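Against the folding method

I have been suspicious of folding systems for a long time. My mother had one (thirds, then halves, then a sort of karate chop), and my first roommate had another that involved a cutting board. Neither of them ever had drawers that looked better than mine for longer than a weekend. So when Orhun Kozan, who I have known since college and who is usually sensible, forwarded me his notes from a paid course called the Munro Fold, I read them the way you'd read a letter from a lottery you didn't enter.

The course costs 167 dollars. For that you get a set of videos, a printable chart, and access to a forum where people post their sock drawers for comments. There is a bundle with a set of drawer dividers sold under the name Plonus, and I am told the dividers are fine. They look like dividers.

The central claim is that every garment has a "resting shape" and that once you find it, the thing will stand on its own edge in the drawer like a book on a shelf. I tried this with T-shirts and it does work with T-shirts. I'll give them that. A T-shirt is basically a rectangle with ideas. It has two short sleeves that tuck in without a fight, and the fabric is thin enough that it doesn't push back.

Then you get to the hooded sweatshirt, and the chart goes suspiciously quiet.

I own more of these than I need. They are the clothes I wear from October until it is no longer defensible. The Munro people say to lay the thing face down, bring in the sleeves, lay the hood flat against the back, and roll from the hem. The hood becomes a pocket and the roll goes inside it. In the video this takes a few seconds and the result is a tidy loaf. In my bedroom it took 20 minutes the first time, including two restarts, and the result was a loaf in the sense that it was heavy in the middle and nobody wanted it near a drawer. When I let go it slowly opened up again. I sat and watched it do this.

My objections, in no special order.

Thick fleece has an opinion. You can press the air out of it, and a minute later the air is back. Any system that depends on the garment staying where you left it should be tested on the thickest thing in the house first, and I would bet the chart was drawn up with something much thinner.

The bed is a bad table. Every one of these courses films on a big hard white surface, and almost everyone I know folds on a bed. A mattress gives under your hands, so when you press down on a crease you are mostly pressing a dent into the bed. A firm woven mat on top helps more than any of the steps in the chart, and the course doesn't mention one. It's the one thing in this post I would tell you to go and try.

The clean pile and the dirty pile are closer together than anyone admits. On a real bed you have the thing you're folding, the things you've folded, a blanket that has to live somewhere, and the shirt you took off an hour ago. By the third item I'm moving stacks around to make room, which undoes the stacks.

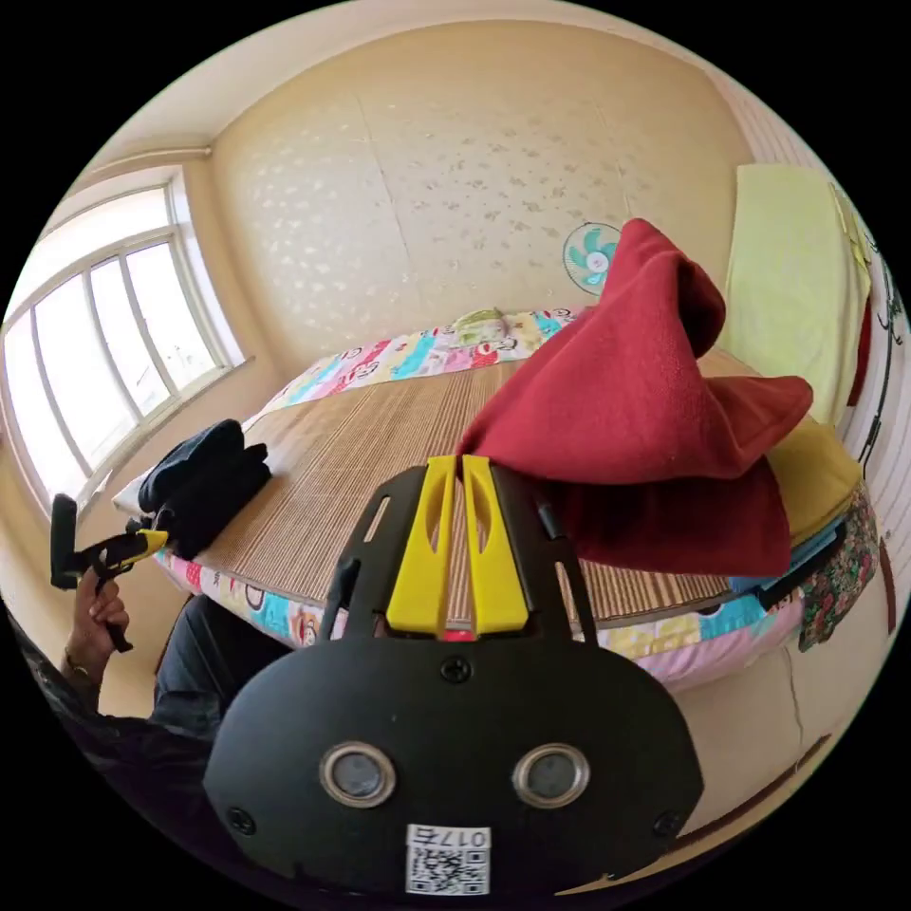
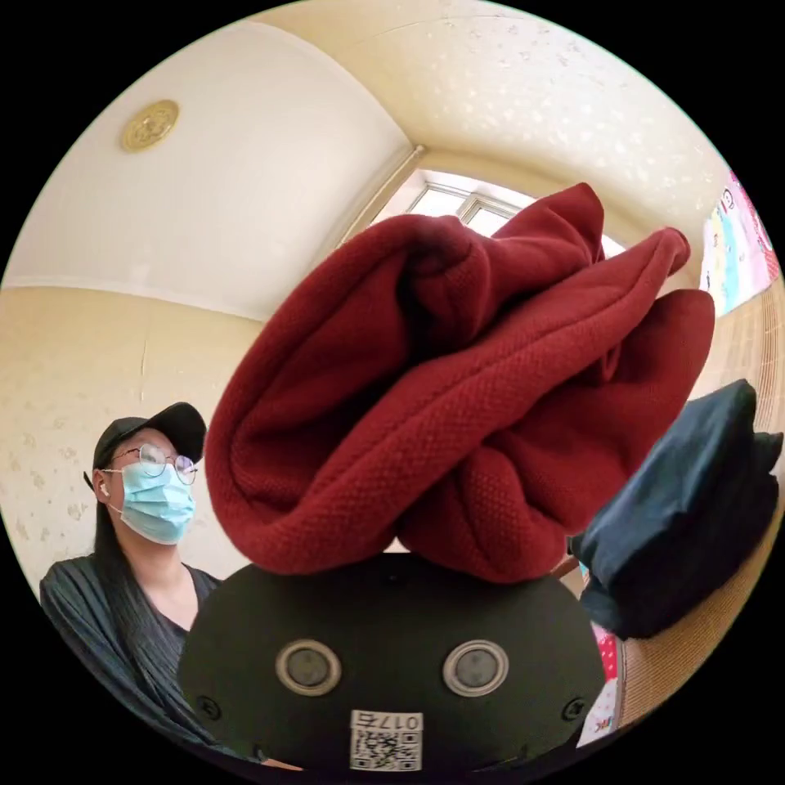
Dark red knit, all gathered up. 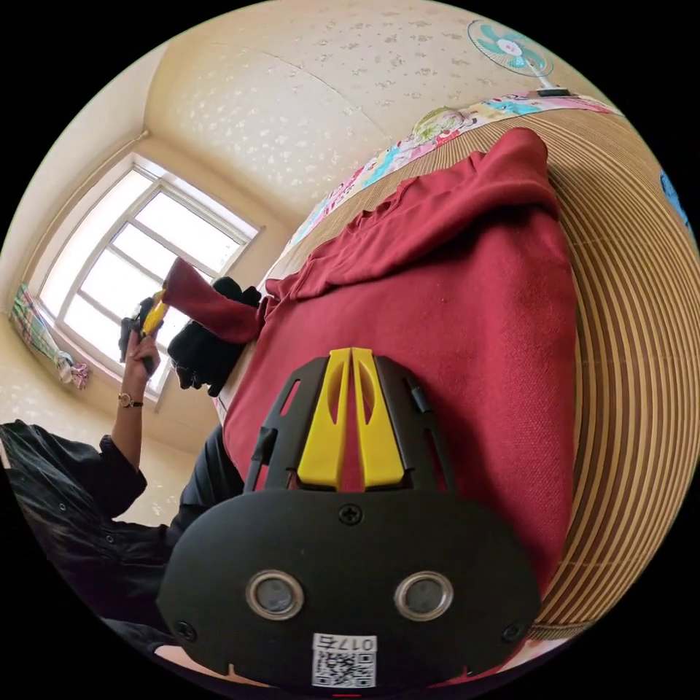

The hooded one, spread out on the striped mat. 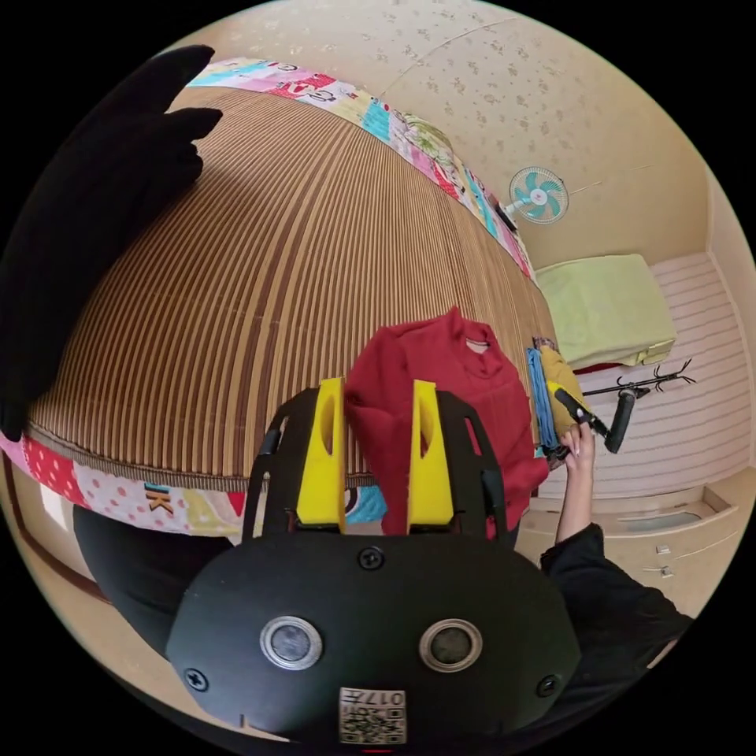

Which brings me to the question of what folding is for. The Calleo forum (that's where the Munro crowd gathers, there is a whole section) will tell you it is about respect for the garment, and also that it saves space. I'm willing to talk about the second one. A rolled sweatshirt does take up less of the shelf than one thrown in from across the room. It takes up almost exactly as much as one folded in half, then in half again, with the sleeves crossed over the front, the way most of us were taught by whoever did the laundry. I put one of each side by side on my closet shelf and had to look twice to tell which was the expensive one.

Orhun disagrees. He says I gave up too early and that the hood roll needs a couple of weeks before your hands know it. He also says his closet has stayed neat since January, and I believe him, but his closet was neat before. He is the kind of person who alphabetizes batteries - I mean by size, but you'd think it was alphabetical from how he talks about it. Give that man a garbage bag and a closet rod and he would still have a neat closet.

There is a rival method, of course. It's called Nulus, and as far as I can tell it is the same thing with the hood folded in at the start instead of the end. I tried that as well. It is slightly easier, and the loaf comes out flatter. I wouldn't pay for it, but if somebody shows you for free, go ahead and look.

What I've settled on for now is hooks for the two sweatshirts I wear all the time, and a plain stack for the others, with the thickest at the bottom. Blankets go on top of the wardrobe. The dividers are holding charging cables, and they're good at it.

If you've got a hood fold that survives being picked up with one hand, leave it in the comments. I'll try it on the thickest one I own and report back.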